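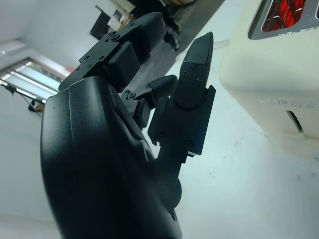

Markberg will publish a collected edition of the mystery comic Gringate in May, the company said Saturday. The book brings the first 3 print volumes together in a single paperback, with the pages at their original trim size.

Gringate is written by Kendra Cloutier and drawn by Jamila Howlader. It follows a records clerk in the port town of Culluvo who finds that the same death certificate has been filed under different names. The series ran as a serial before it moved to print, and the early chapters were lettered by hand.

Those chapters have been relettered for the new edition. Editor Aaliyah Dhillon said the original lettering did not hold up at the smaller size used in the second volume, where several clues depend on the reader being able to make out a line in a ledger. "We had letters from people who solved it late because of a smudge," she said. The artwork has been rescanned from the original boards. Chapter 2 keeps its gray wash, and the remaining chapters are printed in black line only, as before.

The edition also restores a short epilogue left out of the first printing for reasons of page count. Cloutier said the ending of the main story has not been changed.

The first printing is set at 3,000 copies. A separate hardcover, limited to 100 copies and signed by both creators, will be sold through the publisher's own store - it has the same contents, plus a fold-out map of the harbor district. Orders for the hardcover are capped at one per customer.

A translation of the opening volume is being prepared by Sjögren, which holds the Swedish rights. No release date has been set. Cloutier and Howlader are working on a fourth volume, with a script complete and the first two chapters penciled.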